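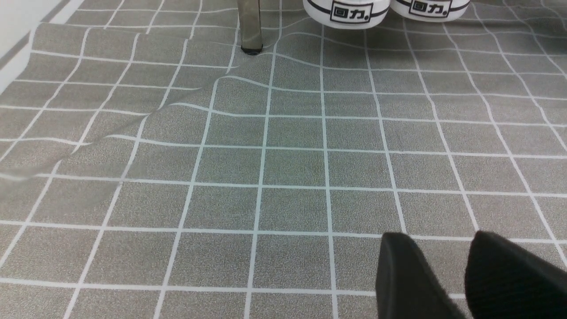 Ticket 202 had been open since November. The title field read "planner waits" and the description field read "see title." It had been assigned to Darcy Gagnon, then to Akash Khurana, then to a queue called Later, and from there to Raluca Roman on her second morning at Renance.

She read the log first. The arm received a goal, the planner returned a path, and the executive held the path for 900 milliseconds and discarded it. A new path was requested. It was identical to the old one in every joint, and it was held and discarded in the same way. After 16 of these the executive reported success and returned the arm to its start pose.

"It reports success," she said.

"It reports that it's finished," said Khurana, who sat across from her and owned the planner. "The enum only has the one value for that."

"Did it do anything?"

"It considered it."

She pulled the source for the surface estimator. The estimator took a view from the wrist, found the white lines on the cloth, fitted a plane to their crossings, and passed the plane to the planner as the floor of the world. Crossings that disagreed with the plane were marked as outliers. The outliers were written to a buffer. The buffer was allocated in the constructor and freed in the destructor, and she could find no place between the two where it was read.

The file header named the author as Lenuța Chiriac, at the Istley office. Istley had been closed before Roman was hired. The commit messages were short: "Fit." "Fit, better." "Tolerance." The last one was longer. It said, "Keep what does not fit. Will explain."

There was no later commit under that name.

Roman asked Gagnon about it at lunch. Gagnon had been at Renance since the arm ran off a spreadsheet, and ate at her desk with the door open.

"Lenuța went to Avness," Gagnon said. "Then somewhere after Avness. She was careful. Why?"

"She kept a buffer."

"Delete it, if it's costing you."

"It isn't costing me anything. I want to know what it was for."

Gagnon said this was a reasonable thing to want, and that the release was dated 07/01/2026.
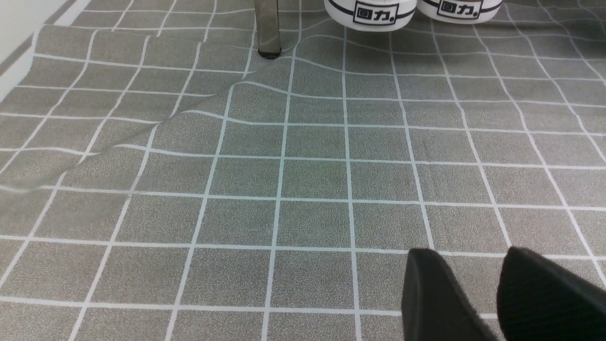 The gray cloth from the wrist, with the wrinkle left of center.

Roman wrote a tool to draw the buffer. It took most of the afternoon, as the buffer had no units. She tried meters, then pixels, and then divided by the spacing of the grid, after which the values settled into a range a person could look at. She plotted each rejected crossing at the place it had been found, and ran the tool on the recordings attached to the ticket.

The rejected crossings made a line. It started near the foot of the metal leg and ran diagonally down toward the left. The rest of the plot was blank.

"That's the fold," said Khurana, looking over the top of his monitor.

"You knew it was there?"

"I've got eyes. The planner hasn't. The planner gets a plane."

"Then why does it wait?"

He came around the desk. He had an explanation and had evidently had it for some time. The planner got a plane from the estimator, but it also got a confidence, and the confidence was computed from every crossing, including the ones that had been thrown away. So the plane was flat and the confidence was low. The executive would not run a path over a floor it had low confidence in. It waited for a better floor. The cloth did not change and the better floor did not arrive.

"So one half of the code says there's no fold," Roman said, "and the other half is worried about it."

"I would have said the covariance is inconsistent with the inlier set."

"Is that in the ticket?"

"The ticket was in Later."

There were two fixes. The first was to compute the confidence from the accepted crossings only. It changed one argument in one call, and she made the change on a branch to see. The arm received a goal, the planner returned a path, and the executive ran it. The simulated fingers passed through the place where the rejected crossings were, at a height the plane said was clear. The log recorded no contact, the simulator having been given the same plane.

She reverted the branch.

The second fix was to send the planner something other than a plane. She wrote to the address in the file header and the message bounced. She wrote to Tülin Avcı, who ran the archive, and asked whether anything of Chiriac's had been kept from Istley. Avcı replied with an attachment and no text. It was a scanned page of handwriting headed "Cârstea notation," with a drawing of a grid. Each cell had a short arrow in it. Most of the arrows were the same. Along one diagonal they leaned.

Roman printed it and pinned it next to the monitor.
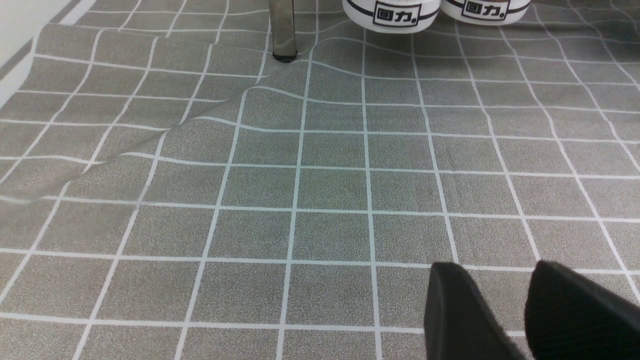 A normal per cell was the idea, once she had worked through the handwriting. The plane would stay as a prior, and each cell of the grid would be allowed to disagree with it by as much as its own four corners required. A cell with straight sides cost nothing to store. A cell with kinked sides got its own tilt, and its neighbors were told. Roman worked from the recordings and took the easy region first, the lower right, where the lines stayed straight right up to the gripper fingers, and the solver returned the plane there to within rounding. Then she let it run up and to the left. The horizontal lines above the crease went into waves, and the normals went with them, leaning out and back. At the black rubber foot the corners pulled inward and the solver took longer. The shoes along the top she masked out, after the line detector had reported the border of the 回力 label as a very small cell, standing upright.

The buffer was what made it possible. The new code read it first.

She ran the ticket's recordings again that evening. The arm received a goal, and the planner returned a path that lifted before the ridge and came down after it. The executive held the path for one cycle and ran it. Khurana watched the joint plots over her shoulder and said the lift was conservative. She said she could tune it. He said he had not said it was wrong.

In the commit she wrote what had changed and which tests covered it. The field for co-authors wanted an address that resolved. She entered Chiriac's old one, and the server refused it, and she entered the name by itself in the body of the message, under the description of the buffer.

Then she opened the enum and added a second value, for when the arm had finished without doing anything. It broke the build in two places. She fixed the first and left a note in the second for Khurana, with the line number.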